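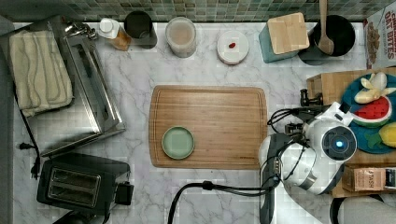
The Lolisby community kitchen is getting its Soup Night back, and I could not be happier to be the one typing this up! If you moved here in the last few years you won't remember the old one, which ran out of the church basement on Oridcombe Road until the boiler gave up and took the floor with it. The new version starts in April, runs once a month, and will be held in the hall behind the Saha bakery, which has much better parking (and a ramp, finally).

Lutfa Dissanayake is running it. I caught her at the bakery at 8 in the morning, when she was already on her second coffee and had a list going on the back of a flour invoice. She grew up two streets over from me and used to wash dishes at the old Soup Night when we were teenagers, so she knows how it goes when the bread runs out early and people get grumpy.

"I want it to be dinner," she told me. "Sit down, eat, stay as long as you like. I don't want a line out the door and everybody eating on their feet."

The hall seats 103, according to the notice by the fire exit, but Lutfa is planning for 40 people on the first night and will see how things go from there. You pay what you can in the jar by the door. There will be two soups each time, one of them always without meat, plus bread from the Saha ovens and whatever fruit is going. The first month is red lentil with lemon, and a chicken and barley that she's been fiddling with since Christmas. I got to try the lentil. I had three bowls, so take that as my review.

The money side has worked out better than I expected when I first heard about this. The bake sale and the raffle together brought in over 3000 dollars, and the Brometti hardware store on Main is lending the folding tables and two big electric warmers for the season. What's still missing is mostly small stuff: ladles, soup spoons, dish towels, and bowls. Lots of bowls. Mismatched is fine, chipped is not. 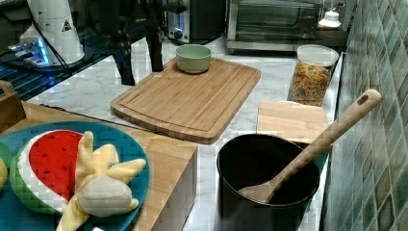
If you'd like to cook, Lutfa is asking people to make one batch at home and bring it over in the afternoon to be reheated. She'll send you the recipe, and she's pretty relaxed about swaps as long as you write down everything that went in (allergies, folks, please don't skip this part). You don't need fancy gear for it either. A plain black pot with straight sides and a long wooden spoon will do the job nicely, and a little green bowl on the cutting board is handy for your chopped herbs or lemon wedges. Just leave the salt on the low side, and she'll fix it at the hall. Put your name on the lid and the bottom of whatever you bring, too. My mother lost a very good casserole dish to the old Soup Night and she still brings it up at Thanksgiving.

Drop-off on the night is between 3 and 4:30 in the afternoon, at the side door, not through the bakery. The front gets busy with the after-school crowd and Lutfa doesn't want anyone carrying hot soup past a bunch of third graders with cinnamon rolls. Doors open for dinner at 5:30 and the kitchen stops serving at 7:30.

A few people have asked me about takeout containers. The answer for now is yes, but only at the end, and you need to bring your own. Kids are welcome and there'll be a corner with paper and crayons. Dogs have to wait outside, same as at the bakery, though I'm told there will be a water dish and a hook for leashes by the ramp.

There's also a ride list for anyone who doesn't drive or doesn't like driving after dark. I've signed up for the north end of town, and my car fits four if nobody minds sitting next to a booster seat. We could really use one more driver out toward the Oridcombe side, where the bus quits at six.

To cook, drive, or hand over some bowls, stop by the Saha counter and ask for the blue sign-up notebook. The date for the first one goes up in the bakery window as soon as the hall confirms it, and I'll post it here the same day.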